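Thursday is maintenance day for our pair of hand-held grippers at Nodel. I write down how we do it, maybe it helps someone who has the same kind of tool. A thread, 9 posts.

1/ The pair has 1,233 recorded demonstrations on it since the last full service. The fingers still look fine from far. From near you find dust in the hinge, and the left one closes a little later than the right.

2/ First we clean. Dry cloth for the body, soft brush for the joint. No alcohol on the printed markers, it makes the black parts gray. I learned this with one expensive cube.

3/ Then the markers. Every white square must sit flat and have clean edges. If one corner lifts, the pose jumps and you will look for the error in the software for half a day.
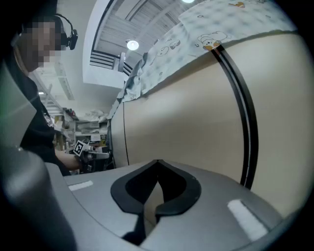 4/ After that we check the opening. Fully open, fully closed, 36 times each hand, slowly. We write the smallest and the largest value in the Tevberg sheet. If they move apart, the screw behind the trigger needs a small turn — really small.

5/ Cables next. Ours run from the tool to the body, and they do not like to be pulled. Leave a loose loop at the elbow. We lost one connector last December because the loop was too short.

6/ Now a test with a real object. I prefer something long and thin with a smooth surface. It wants to rotate in the jaws, so a weak grip shows itself quickly.
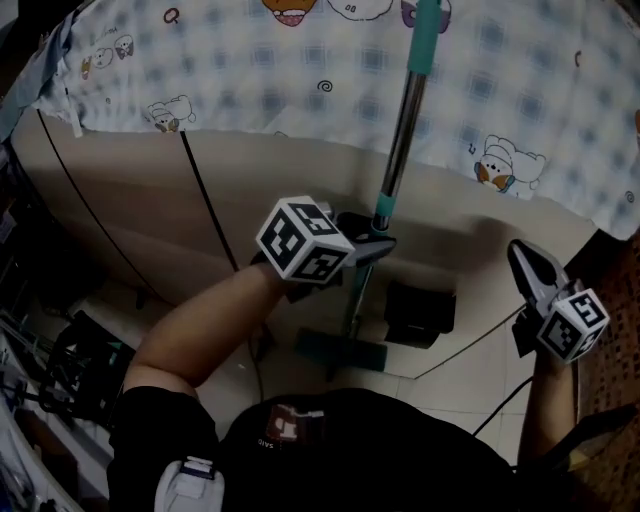
Left gripper closed on the mop pole, just under the teal collar. Right one open.

7/ We repeat the grasp at different heights on the pole. For each one I look at the recorded finger width. Same pole section, same number, or we go back to post 4.

8/ Full check takes us roughly 59 minutes for both hands. The Mbeki fingers are quicker to change than the old ones, but please mark left and right before you take them off.

9/ Next week we do the same for the second pair, the one that comes back from Netmont. If you have a good way to keep dust out of the hinge, please write me. Tape did not work — it came off inside the joint.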